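Povow equipment plan: README

Last revised 1/20/18

What is in this folder

The folder holds the buying list and budget sheets for the Povow handling work. It covers hand-held grippers, printed markers, head mounts, storage and spares. It does not cover rent, wages or the computers, which are paid for from the general budget and have their own sheets.

Files

items.csv has one line per thing we buy or plan to buy.
quotes.csv has one line per quote, including the ones we turned down.
spares.csv lists parts kept on the shelf and the level at which we reorder.
notes.txt has remarks that would not fit in a column.

Columns in items.csv

item: short name, lower case.
supplier: Belden, Rodimen or Hayat. Leave blank if no supplier has been chosen.
unit_cost: pounds, without VAT.
qty_now: how many we hold today.
qty_plan: how many we want by the end of April.
lead_days: working days from order to delivery, as quoted.
status: one of held, ordered, quoted, wanted, dropped.

Costs are whole pounds, rounded up. Delivery goes on its own line with the item name "carriage". Older rows from Rodimen had delivery folded into the unit cost and two of these have not been split yet. They are flagged in notes.txt.

Main figures

A complete hand-held gripper set from Rodimen is 1,055. The same set from Belden is 867, but the Belden price leaves out the head mount and the carry case. Once those are added the gap is small, and Belden's lead time is longer. Hayat does not sell full sets. We use them for marker plates, screws and finger pads.

Marker plates come to 70 a batch. They are cheap, and they get scuffed and bent more than anything else on the list, so budget for a fresh batch each quarter. Keep old plates out of the spares box once the print has worn at the corners.

We hold back 500 for repairs. It is not to be spent on new items. If it has not been touched by the end of April it carries over.

How quantities were set

Work out how many people will be handling objects at the same time, then add one set. The extra set covers repairs and lets a newcomer practise without taking a station out of use. We did not plan by floor area. A station needs a surface, decent overhead light and room to lean in with a forearm stretched out over the object, and most tables we have will do for that.

Tall, smooth objects need more thought than boxes. The grip has to come in from the side, so the reach is longer and the marker on the gripper ends up at a slant. Wider finger pads are listed as wanted for this reason, and the quote is in quotes.csv.

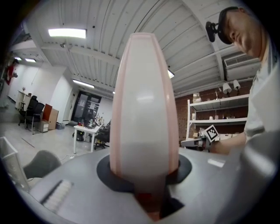 A comment left on the first draft of this plan asked why we would pay for full sets at all, when bare grippers could be bought now and the mounts added later from whoever was cheapest. We looked at it. Mounts bought apart did not fit two of the caps we tried, so full sets stay in the plan for this round.

Open points

Rodimen's quote runs out in April and will need asking for again.
No price yet for a second carry case.
lead_days is missing for the Hayat pads.

Changes

Add a line to notes.txt whenever you alter a price, with the old figure next to the new one. Do not delete dropped items. Set the status and leave the row where it is.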